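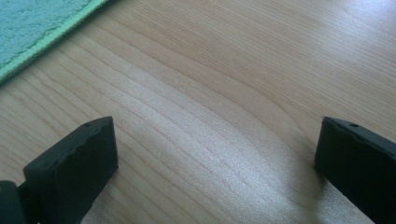 How often should a pale timber table be wiped down, and what with?
Once a day after the last meal is plenty for most households, using a soft cloth wrung out in warm water with a drop of dishwashing liquid. Dry it straight afterwards with a second cloth.

Looking after a light wooden tabletop

Pine and other pale softwoods mark easily. Most of the marks we see at Brastside come from water left standing, hot dishes and the wrong side of a kitchen sponge.

Daily wipe
Brush the crumbs off first, or you'll drag them through the finish. Wipe along the grain from one end to the other. Where the grain loops or arches, don't try to follow it, just keep going the length of the board. A folded terry or microfibre towel is good for drying. Turn it to a fresh side when it feels damp.

Check it against the light
Daylight across a glossy surface shows dust and smears you won't see from above. Crouch down to table height in the morning with the blinds up and look towards the window. If there is a fine speckle in the shine, run a dry cloth over it and look again. Dust will lift. If the speckle stays put, it is probably in the finish.

Water rings
White rings are usually moisture in the finish and often fade overnight. Leave them alone until the next day. If one is still there, lay a dry cotton cloth over it and pass a warm iron across, no steam, for 8 seconds at a time. Lift the cloth and check between passes. Black rings have gone into the timber and need sanding.

Sticky patches
Lay a warm damp cloth over the patch for a minute, then wipe. Jam and honey come away with no scrubbing. Shayne Mahuika uses an old plastic card for dried porridge, held nearly flat. Keep knives away from it.

Scratches
Fine ones in a clear varnish can be eased with 300 grit paper, used wet and very lightly, then a coat of the same varnish over the whole top. Spot coats show up as dull or shiny islands. Leave the table for 6 hours before touching it and longer in winter.

What to leave in the cupboard
Bleach, cream cleanser, steel wool and spray polish with silicone in it. The silicone makes any later coat of varnish pull away in little craters.

Towels used for table drying should be washed without fabric softener, which leaves a film on the wood. Hang them up between uses.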